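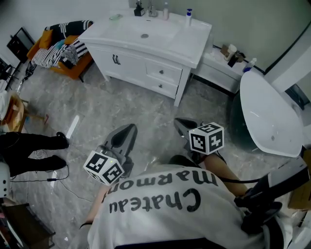

Product manuals used to state tolerances. The one supplied with my Skolleck dehumidifier gives the tank volume, the noise level at one metre and the colour of the status light, but leaves out the temperature at which capacity was measured. A unit rated at 21 litres a day in a warm test chamber may collect less than half of that in a Hobart laundry in winter. The rating is correct. It is also close to useless to the person paying for the machine.

My argument is that any headline capacity figure should be printed with its test conditions, in the same type size and on the same face of the carton. Ankica Matić made a similar case in the Jurnedis newsletter in February, though she would allow the conditions to sit on a linked web page. I disagree. A shopper standing in an aisle compares cartons, and a footnote on a server will be read by very few of them.

The usual objection is cost. Ljubica Popescu, who specified packaging at Softić for 9 years, put the artwork change at almost $500 per model. Spread over a production run, that is a rounding error.

A stronger objection is that two conditions would be needed, one warm and one cool, and that two numbers confuse people. Fuel consumption labels have carried urban and highway values side by side for a long time, and drivers cope. A dehumidifier label could follow the same layout, with the cool value listed first for models sold in southern states.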